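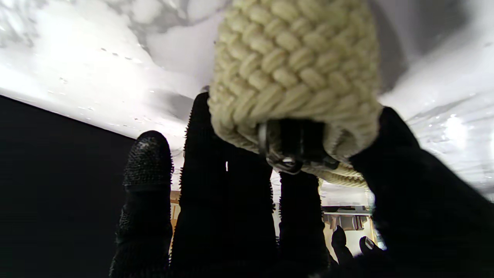
米白粗线这件，底下卷边，深色金属扣带个小亮环

开个串，理毛线东西。搬去Kornivdale之前必须理完，不然又是整箱扛过去再整箱不打开。想到哪写到哪，错字别管

先说上面这件。线是真的粗，一圈一圈胖胖的斜着排，有点像麻花又有点像编篮子那种。我叫不准这个针法，有人知道说一声

卷边那儿像一根绳子绕过去的，扣子被线半包着，想单独拆下来洗不太可能。这就是今晚第一个卡住的地方

先放一边，去倒箱子了

回来了。箱子倒床上了，后悔，床没了

目前分堆：粗线的、细线的、带金属的、不知道是什么的。最后一堆最大。

带金属的单独一堆是吃过亏的。前年一条带铜扣的围巾跟浅灰毛衣叠一起过了个夏天，拿出来毛衣上一块绿印，洗了三遍还在，后来剪掉那块改了个杯垫。杯垫也是绿的

所以规矩：凡是有扣有环有拉链，一律不跟浅色的直接挨着。中间垫纸或者旧枕套

垫什么纸？有人要问。我用做裁剪剩下的白棉纸，没有的话不印字的就行。报纸不要，油墨会蹭，米白的一蹭就是一道灰

米白这颜色真的是，看着好看，收起来要命。柜子里摸一把都怕

细线那堆好弄，叠三折，竖着插抽屉。粗线的不行，粗线竖着插会自己往下坐，过一阵子底下那截就撑开了，跟老了似的

粗线一律平放。平放！不挂！我妈给我挂过一件开衫，半年后长到膝盖

（开衫还在，现在当睡袍，挺暖）

量了一下新家柜子那个层板，205厘米长。平铺一排应该够，但是深度浅，厚的要横过来。没想好

说到厚。这种胖线圈最怕压，压久了线圈塌下去，表面就平了，那个鼓鼓的劲儿没了。上面千万别再摞东西，尤其别摞牛仔裤，我摞过

塌了怎么救：蒸汽，离远一点，别贴上去，蒸完用手拍松，放着等它自己干透。熨斗压上去就完了，压出来一片亮的，回不去

吃饭。半小时

回来了，吃了面，洗了手，洗了两遍，因为要摸白的

有人回复问是不是钩的。我看着像棒针或者手编那一路，也可能是用胳膊绕出来的那种粗活，真不敢说死。线圈太胖了，细节都被撑开了。

懂行的来认认吧，只看边上那一圈也行，卷起来像绳子那个地方

线头的问题。边上往旁边去还有几圈绳子一样的线，盘着的。我以前看到这种盘着的就手痒想拽直，别拽！拽一下旁边三四个圈跟着紧，紧了就推不回去，得拿粗针一个一个挑

挑的时候顺着走，从紧的往松的那边匀，一次匀一点点。急不得。我很急但是它不管我急不急

工具就一根没尖的大眼缝针，塑料的也行。金属尖针会劈线，粗线捻得松，一劈就开花

线的事情顺便讲一下。箱子底下翻出来一包没用完的，Cosetti的米白，标签还在，当时在Turnovstead的那个周末集市买的，花了105，那会儿觉得贵，现在觉得还是贵

称了，还剩447克。连袋子称的，懒得减

颜色跟图里这件放一块对过，灯下面看差不多，白天再看一次。晚上看米白都不作数，暖灯底下什么都是奶油色

要是对得上就留着当补线。补粗线的东西，最大的麻烦就是找不到一样粗的线，颜色差点还能混，粗细差一点就是一个坑在那

447克够补很多东西了。够再来一件小的吗，不够吧。不知道，不许想，今天是收东西不是开新坑

（已经在想了）

继续。不知道是什么的那一堆，开始拆

一只袜子。单只。跟谁是一对没有头绪

一块方的，灰绿色，织了一半针都没下，棒针还穿在上面。什么时候的事，完全没印象。针先抽出来用别线穿上，不然搬家一晃全脱

对了这条很重要：没织完的东西搬家前一定换成别线或者加针帽。我上次有一个就这么在车里散了，到地方一打开一团

车是Honda那辆，后备箱不算小，但是毛线这东西抛货，占地方不占重，装两箱就看着满了

所以这次想压缩？有人肯定要讲真空袋。细的可以，粗的我不敢。抽完跟一块饼一样，放出来要缓好多天，有的缓不回来。粗线的宁可占地方

我现在的办法是旧枕头套，一件一个，松松装进去，口子折一下不扎。透气，也不会互相勾

勾！差点忘了说勾。带金属扣的那几件，扣子一定先包。拿一小块棉布裹住，外面绕一圈软线，打个活结就好。不要用橡皮筋，橡皮筋放久了会化，粘在金属上抠都抠不掉

也不要用胶带。胶带沾毛，撕下来带一层绒

米白这件的扣子比较麻烦，线本来就绕着它，布塞不进去多少，只能包外面这半边。小环那里单独垫了一点点棉花

垫完看着像牙医干的活

十点多了。床上还剩半床

洗的问题，好几个人问了，一起回。

粗线浅色，能不整洗就不整洗。吸水吸得吓人，湿了特别重，拎起来自己能把自己拽长。局部脏局部弄：冷水，一点点羊毛洗剂，海绵点按，别搓。再拿清水海绵点一遍，毛巾吸

带扣子的更是，扣子那一圈尽量别碰水。水进到线和金属中间，外面摸着干了里头还潮，潮着收进柜子就是等着长锈印

真要整洗，就大盆，托着底，全程托着。出来用大毛巾卷，像卷寿司，踩两脚。然后平铺晾，翻面，再翻。得占着地方两三天，我家猫看见就躺上去，所以现在晾在浴缸上面架的网上

猫毛。米白上面的猫毛。我家是黑猫。不说了

粘毛滚筒不要在胖线圈上滚，会把绒拉出来起球。用那种橡胶手套，沾一点点水，顺一个方向轻轻捋，毛自己成团

起球的话，粗线不要用电动刮球器，线圈鼓出来刀头一咬就咬断一根。拿小剪刀一颗一颗剪。慢，看剧的时候剪

樟脑那种我不放，味道太冲，浅色还怕发黄。放雪松条，放在枕套外面，别贴着线。雪松隔一阵拿砂纸磨一下又有味了，不用买新的

防潮包也放，一个抽屉一包，写上换的月份。上次写的是三月，哪年的三月没写，白写

这次打算每件贴个小纸条：什么线，什么时候弄的，哪里有毛病。纸条用别针别在枕套上，不别在织物上

米白这件的纸条：
粗线，米白，针法待查
扣子已包，小环垫棉
卷边别拉
右边那几圈盘线不要拽！！
平放，上面不放东西

写得跟交接班一样

刚刚有人说可以拿衣架横着搭，不挂肩膀就不会变长。细的可以搭，粗的搭久了中间一道折，跟我那件开衫一个下场，只是坏的位置不一样。

还有人问箱子多重合适。毛线再多也轻，我这次一层里每个枕套最多200克往上放，再重的就自己占一层，下面不垫别的织物。试了两层，目前没见塌

要讲一下扔的。理东西总得扔点吧

扔了：两团打死结的杂线，一个拉链坏的针袋，一堆不知道哪来的标签。单只袜子没扔，留着装卷尺

送走：三条围巾，细的，颜色我都不带了。洗过了，明早拿去楼下那个旧物架，拿走的人自己看水洗标，我把标补缝回去了

灰绿那半块……留。不知道为什么留。留。

有一团深蓝的拆不拆纠结了二十分钟，本来是一顶帽子，织太小，给谁都戴不上。最后拆了，拆出来弯弯曲曲跟泡面一样，绕在椅背上，喷了点水，底下夹两个夹子坠着，明天看直没直

拆旧线就这么弄，绕成大圈，松松扎四个地方，喷湿或者过一遍温水，坠一点点重量，干了就基本直了。坠太重线会变细，夹子就够了

椅子现在也没了。床没了椅子没了，站着发

喝水。水杯放远。白的还在桌上没收

快十一点，剩最后一堆，扣子堆。都是从旧东西上拆下来的，木头的贝壳的金属的混一个罐子里，这次分开装了，金属的单独一个小铁盒，里面丢了一片防潮

顺便翻有没有能配米白那件的备用扣，深色的、弯弯像个环那种。没有。最接近的一个太小，线粗绕不过来

不备了。扣子又没说要坏

补一条讲金属扣的检查：收之前拿干棉签沿着边擦一圈，看棉签上有没有颜色。绿的黑的都算。有就先处理金属再收，没有就直接包。刚才忘了写，应该放在最前面的

擦的时候底下垫张纸，别让掉下来的粉落在浅色线上

好，装。粗线的全部平放一箱，箱底铺了一层旧床单，细的竖插一箱，带金属的一箱半箱都不到，跟工具放一起，中间拿纸板隔开了

纸板隔开的时候发现工具那边钩针尖都朝上，全部倒过来了。想想都后怕，车一颠一颠的，戳一路

箱子外面写字：毛线 平放 别压。搬家的人看不看是另一回事，三面都写了，顶上也写了

Cosetti那半包线没进箱，单独放随身包里，白天对完颜色再说。要是不对就是另一个米白，我手上已经有四个米白了，每个都说自己是米白

床露出来了！一半！

还欠着的：
针法没认出来
深蓝泡面没干
层板深度到了Kornivdale再量一次，中介给的图不可信
灰绿那块到底是啥

有人私信问能不能照着图里这件织一件。我连针法都叫不出来呀。等认出来了再开一串，先别催

回复里有说是"粗麻花起边再往下编"的，有说是手编毯那种做法的，两边我都翻了教程看了一会儿，边上卷过来那下都有点像。再等等别的人来讲

关灯了，白的盖了块枕套在桌上，明天早上窗边对色，对完更新在这条下面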